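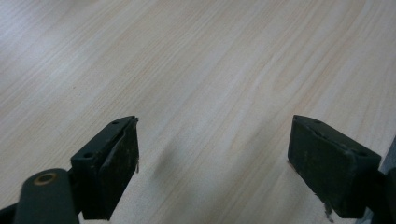
Pale wood grain with a soft swirl in the lines.

The sawmill in Umcombe runs one shift now, from 6 in the morning until the middle of the afternoon, and most of what it cuts is ash. Wilson Echeverri bought the place with a partner, Muñoz, when it had been shut for 8 years. The roof leaked and the kiln did not work. The two of them had 28 customers in their first year, nearly all of them furniture shops in the next county.

Light wood was hard to sell then. Buyers wanted walnut, or something stained to look like it. Echeverri kept a stack of ash boards at the back of the shed because he could not get a decent price for them.

"I used to throw it in with an order," he says. "People would call and ask what it was for."

That has changed. Kitchens and offices have gone pale, and the mill shipped 329 loads last year, more than half of them ash. A board with a wavy figure, which a shop would once have sent back, now goes for extra. 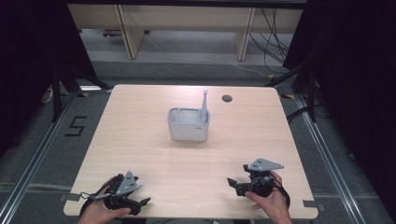

The worry is supply. Ash borers reached the hills above Pluvura several summers ago, and landowners there have been cutting early – some of them taking trees they would have left for their children. That has kept prices low and the yard full. Echeverri does not expect it to last. He has started buying maple from Endasach, 100 miles north, and is drying the first of it this June.

Maple is slower in the kiln and harder on the blades. Muñoz would have preferred to wait another year. They argued about it through the winter, and then the truck came.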